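3. Who remembers the chore, and who does it

I should say up front that I went into this part of the study expecting to write about time. Most of the work I grew up on counts minutes: minutes of washing, minutes of sweeping, minutes of standing over a stove. We did collect minutes, and they're in Section 4 for anyone who wants them. But the diaries kept pulling me toward something else, the business of remembering that a job exists in the first place, and so that's what this section is about. Figure 1 goes with the section as a whole.

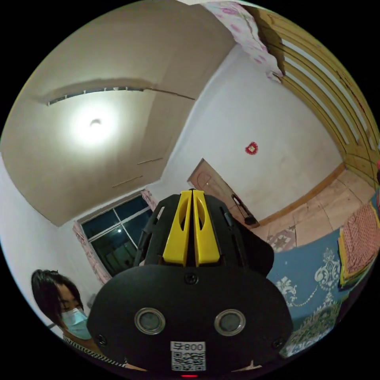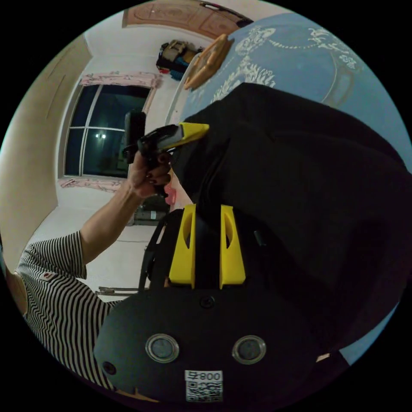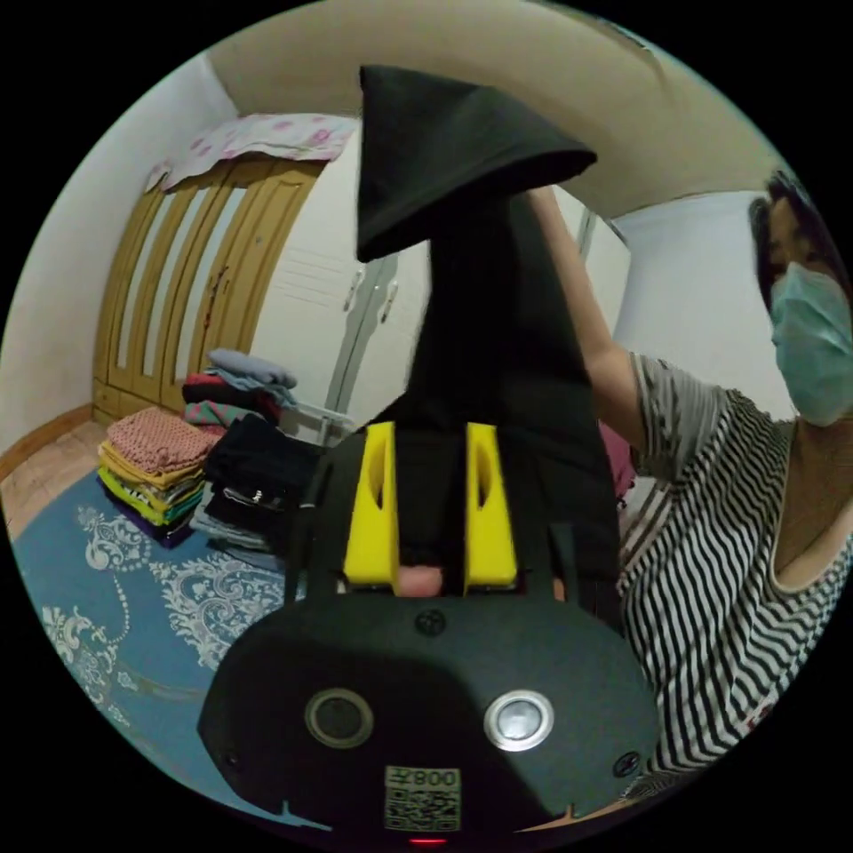 Figure 1. Three views from one place, on one occasion.

What do we mean by remembering a chore?

We mean the moment when a person becomes aware that a household job needs doing, whether or not that same person goes on to do it. A diary entry such as "saw we were low on rice, told my brother" counts as remembering for the writer and, if the brother went to the store, as doing for the brother.

3.1 The diaries

We had 69 diarists, all adults, living in Hukavetti or in the Nusteck neighborhood just across the river. Each of them kept a diary for five weeks. I wanted paper notebooks and Leena Savolainen wanted phones, and we went back and forth on this for longer than I'd like to admit. In the end we let people pick. Most went with paper, which made me happy for a day or so, until the typing started.

The instructions fit on a single card. Write down any household job you thought about today, who thought of it first, and who did it, if anyone did. We left "household job" wide open on purpose. A few people asked whether feeding the birds counted (I said to put it in if it felt like a job), and one diarist logged worrying about the roof on almost every page. We kept the roof. Worry about a roof is remembering by our definition, even when no one climbs a ladder.

Coding was done with a scheme we call Wragg, after the street where we had our first office. It's a plain scheme. Every entry gets a code for the kind of job, one for the rememberer, one for the doer, and a last one for how the message traveled between them – spoken, written, hinted at, or not passed on at all. Leena and I coded separately and then sat down over the ones where we disagreed, and nearly all of those were hints. Is "the trash smells interesting" a hint or a statement? I still say hint. She still says statement, and since she was the more consistent coder of the two of us, her reading is the one in the tables.

3.2 Remembering sticks to people

Here's the pattern that surprised me. Doing moved around inside a household quite freely. Someone had a late shift, someone had a sore back, a cousin came to stay, and the dishes simply went to whoever was standing near the sink. Remembering hardly moved. Once a person was the one who kept track of, say, the water filter, they stayed that person through illness, travel, and a good deal of complaining. One woman in Nusteck kept the whole laundry schedule going by text message from another city. Her husband did every load, and did it well by her account, but the word "Tuesday" or "towels" had to come from her phone.

In 11 households the main rememberer told us at the end that they hadn't thought of themselves that way until they read back over their own pages. I found that hard to hear in some of the interviews. Others laughed about it, and one man was pretty proud and asked for a copy of his diary to show his sister!

3.3 Lists, and why they only sort of help

I love a list, so I really wanted lists to come out well. The picture is mixed. A written list on a door or a wall did make it easier for other people to do the jobs on it, and the diaries show plenty of cases where someone walked past, read a line, and got on with it. What the list didn't change much was who wrote it. If one person adds every item, the rememberer is still the rememberer, only now with a pen.

Shared phone lists behaved the same way. The one most of our diarists used was Grulteck, which sends a reminder to everybody in the group at once. Several people said the reminder had turned into a kind of weather, something that arrived and was commented on. It took around five days in the typical household before only one person was opening it. I don't want to lean on that figure too hard, as people noted their phone use less carefully than their chores.

The households where remembering did get shared had usually handed over a whole area, including the shopping for it and the deciding. A teenager who was simply in charge of the bathroom – supplies, schedule, standards, everything – began writing entries that looked just like a parent's. The standards weren't always the parent's standards, and some of the longest diary entries we have are about grout.

3.4 A word on guests

Visitors came up far more than we'd planned for, and we had no code for them at first. August was the worst month for this, with family coming through nearly every house in the sample. We went back and added a guest code to all of the entries already done, a tedious job that Leena remembered and I did. Guests turned out to be willing doers and very poor rememberers, which makes sense, seeing as they don't know where anything is kept or when it was last cleaned. The breakdown by job is in Table 2, and the entries where the guest stayed longer than a week are listed separately underneath it.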